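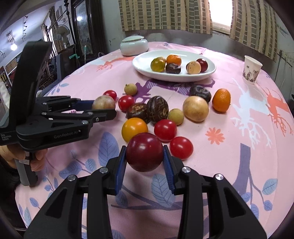 Figure 7.1 Two hand-held grippers at a table of small fruits and vegetables. The nearer one is closed on a dark red, plum-like fruit.

Chapter 7
Learning to Grasp from Hand-Held Demonstrations

7.1 The problem of the small round object
7.2 Recording without a robot
7.3 From recordings to a policy
7.4 The Plorader trials
7.5 What the failures show
Exercises

Chapter 6 dealt with grasps that are computed. Given a model of an object and a model of the gripper, we looked for contact points that would hold the object against gravity and small disturbances. The method works well when the models are good. Produce is a hard case for it. Two tomatoes from the same box differ in size and firmness, and the friction of the skin changes with moisture. A water chestnut has a rough side and a smooth side, and the gripper may meet either one.

In this chapter we take the other route and learn the grasp from people. A person holds a gripper of the same shape as the one on the robot, works it by hand, and picks things up. A camera on the gripper records what the fingers approach and how they close. No robot arm is needed while the recording is made – the arm comes in only when the learned policy is tested.

The arrangement in Figure 7.1 is typical of the material used. The objects are close together and some touch. Several are near in color to their neighbors, and a few are partly hidden from the camera by whatever lies in front. The patterned cloth matters too. A policy trained only over a plain white surface often treats a printed leaf or branch as an edge of the object, and Section 7.3 shows how much this costs.

Look also at the finger pads in the figure. They are ribbed, and they meet the fruit from opposite sides. With a round object the pads should close near its widest part. If they close too high, the object is pushed down and out. People correct for this without thinking, often in the last moment before contact, and it is this late correction that we want the policy to learn.

The main example of the chapter is the Plorader study, carried out by the Bimomeck group. The published set contains 241 recordings of table clearing, each with 2 grippers in use. The operators were told which objects to move but were given no instruction on how to hold them. Training used all but 20 of the recordings, which were kept back for testing. The trained policy was then run on a two-arm robot in 3 settings: the original table, a new table with the same kinds of produce, and a new table with kinds it had not met before.

The results are given in full in Section 7.4. In short, the policy did nearly as well on the second table as on the first. It did clearly worse on the third, and most of the loss came from objects smaller than any in the training set. Long, thin vegetables caused less trouble than the authors had expected.

Two terms should be fixed before we begin. A demonstration is one complete recording, from the first movement of the gripper to the last. An episode is the part of a demonstration that covers a single object, from approach to release. Some authors use the words the other way around, so check when reading the papers listed at the end of the chapter.

Readers who skipped Section 6.4 should go back to it for the definition of the friction cone – it is used from Section 7.3 onward.

7.1 The problem of the small round object

Consider a parallel gripper closing on a sphere of radius r that rests on a flat table. Let h be the height of the pad centers above the table at the moment of first contact.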